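Rirstead Park Annual Pass: Frequently Asked Questions

When does my pass start?
Your pass starts the first time you use it at the gate, not on the day you buy it. You have until the end of September to activate a pass bought this season.

Which areas are included?
The pass covers the main park, the Collell water gardens and the Resten railroad. The Buthelezi theater is included for daytime shows. Evening shows need a separate ticket.

How much does it cost?
An adult pass is $235. Children under two get in free and do not need a pass. We do not offer a family rate at this time.

Can I bring a guest?
Each adult pass comes with 2 guest tickets per year. They cannot be used on holiday weekends. Print them from your account before you arrive, as the ticket windows can't do it for you.

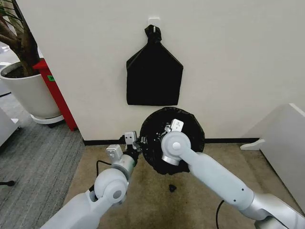 Two white robotic arms with a round black object.

Is parking included?
Yes, in the main lot. It has 1,895 spaces and often fills up by late morning in the summer. The overflow lot is a ten-minute walk from the gate and is also free to pass holders.

What is the quietest day to visit?
Tuesday, in most weeks. Lines for the railroad are shortest in the first hour after opening.

I lost my pass. What do I do?
Go to Guest Services, just inside the gate, with a photo ID. The first replacement is free. After that there is a $10 charge, and the old card stops working right away.

Can I get a refund?
You can get a full refund if the pass has not been used. Once it has been scanned at the gate, we can't refund it or move it to another person.

Who do I contact with other questions?
Write to Leanne Ashworth in the pass office. Please include your pass number and allow two working days for a reply.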